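The Paper Has to Be Square Before You Stop: Writing Rules for Hand-Recorded Robot Data

Bastian Weidemann keeps the current version of his recording rules on two printed pages. The first version ran to 12. He maintains the document for Drarnero, which collects recordings of people doing desk and storeroom tasks and uses them to train two-handed robot controllers. The robots are installed at Cullstead, the company's test site. The people recording the tasks are mostly office staff who do the job for half a shift and then return to their own desks.

Weidemann's background is in machine safety, where he spent several years writing risk assessments for guarded cells. He says the habits carried over, although the subject did not.

"In a cell I was writing rules to keep a person away from a moving part," he said. "With recordings, the moving part is the person. Nobody is in danger from a sheet of paper. The risk sits further down the line, in what the controller learns to treat as normal."

The rules cover three stages: preparation of the wrist trackers, the performance of the task, and the review of the recording. Weidemann considers the first stage the most mature and the second the least.

Trackers are worn on both wrists, with a smaller unit near each thumb. The printed square markers on them must stay clean and flat. The strap is tightened until the band does not rotate when the wearer turns a hand palm up, and it is checked again after every break. If a band has shifted, the session is closed and a new one is opened with a fresh calibration. The operator is not permitted to push the band back and carry on.

"That one produced the most complaints," Weidemann said. "A new calibration takes 4 minutes, and sliding a strap back takes a second. But if the offset between the marker and the hand changes halfway through, every position after that point is wrong by the same amount, and it looks perfectly smooth. Software that searches for jumps will see one jump at most. I would much sooner lose the 4 minutes."

Cables have their own paragraph. They must have enough slack for a full reach, and they may cross the work surface, provided they are not caught under an object that will be lifted. Earlier wording required cables to be kept off the surface altogether. It was withdrawn after operators began holding their elbows out to comply, and the recorded arm paths became unusable.

Paper handling takes up more of the second page than any other task. Loose sheets slide against each other, they bend, and the edges hide one another from the camera. Weidemann described squaring up a stack as the task that forced him to define what "finished" means. 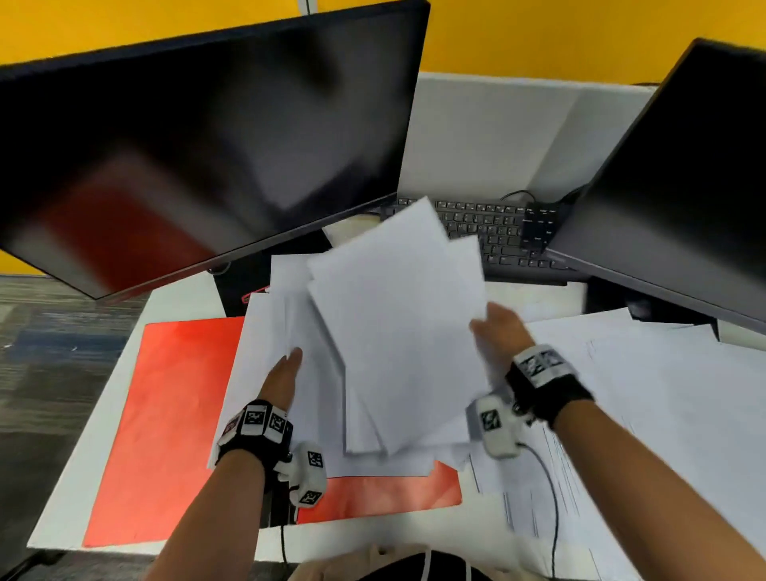

Squaring a loose stack by hand, with trackers on both wrists.

"We had written 'neaten the papers,'" he said. "One person tapped the stack twice and put it down. Another spent most of a minute on it. Both had followed the instruction. From a training point of view those are two different tasks with the same label, and the controller has no way to know that."

The present wording states that the task ends when no sheet projects past its neighbors by more than 2 millimeters on the two edges last aligned, and both hands have released the stack. The operator does not measure this. It is judged by eye during the recording and checked by a reviewer afterward, using the final still view. Release is included because many early recordings stopped while the hands were still in contact, which left the controller with examples of holding a stack and very few of letting go.

Asked whether speed is regulated, Weidemann said that it is, in one direction only. Operators are told to work at the pace they would use on an ordinary day and are not told to slow down. Fast shuffling blurs the camera view of individual sheets, and some reviewers have asked for a limit. He has refused so far.

"If you ask a person to move slowly, they don't do the same motion at a lower speed," he said. "They do another motion. They pinch where they would have let the sheets drop. They stop using the desk to knock the edges level. We accept the blur on the paper as long as the markers can be read. If the markers blur as well, the reviewer flags the section and we look at exposure settings first."

The rules are also firm about the surroundings. Desks are used as found. Folders, keyboards, monitors and other papers remain where they are unless they prevent the task from being done, and the operator may not tidy before recording. Two items must be removed: anything that names a private individual, and any document whose text would be legible to the camera and is not cleared for use. Blank or dummy pages are supplied for the task itself.

Weidemann was asked whether this conflicts with the usual practice of controlling the environment first and adding variation later. He agreed that it does, and said that the controlled approach had been tried in a joint project with Padilla, a supplier of office furniture. All recordings were made on bare desks. The resulting controller handled paper adequately on bare desks.

"Then we put a keyboard behind the stack and the left arm came in too high," he said. "It had no examples of working in front of something. You can call that a training problem. I call it a gap in the recording rules, and the gap was mine."

Errors during a recording are treated in a way that operators find hard to accept at first. A dropped sheet is not a reason to stop. The operator picks it up, returns it to the stack and continues, and the reviewer marks the interval as a recovery. Recordings are rejected for tracker faults, for interruptions by another person, and for a start position that does not match the task sheet. They are not rejected for clumsiness.

Review is done by a second person in every case. The reviewer has a fixed set of questions and a free text field, and Weidemann reads the free text himself each Friday. After the first 300 recordings, he compared the reasons given for rejection with the rules as written and found several that had no matching rule. Reviewers had been discarding recordings in which the operator changed grip partway through. That practice has been stopped, and the discarded files that could be recovered were restored.

"A reviewer with good intentions will filter for what looks elegant," he said. "You end up with a standard that is not on paper. My view is that an unwritten rule should either be written down or dropped — I don't mind much which, but it has to be decided by someone who can be asked about it."

Consent and working conditions are handled in a separate document, which every operator signs before the first session. It limits continuous recording time, allows an operator to withdraw a recording without giving a reason, and states that recordings may not be used to assess the person's work. Weidemann did not write it but insisted that the recording rules refer to it on the first page. He does not regard the point as a formality. Tracker data shows how fast a person works and when that person slows down, and he expects that a manager somewhere will eventually ask for it.

Outside interest in the rules has been modest. Clindow, which builds grippers for document handling, has adopted the section on task endings with its own tolerances and has left out the section on surroundings. Weidemann said that he has no objection, provided the two sets of recordings are not merged without a note of which rules applied. The version number is stored with every Drarnero recording for that reason.

The next revision is planned for April. It will add a section on tasks in which one hand is occupied throughout, such as holding a folder open while sheets are inserted. The draft has been with the reviewers for comment, and the definition of the start position is still disputed. Weidemann wants the folder already in the hand when recording begins. The reviewers want the pickup included, and he said they will probably get it.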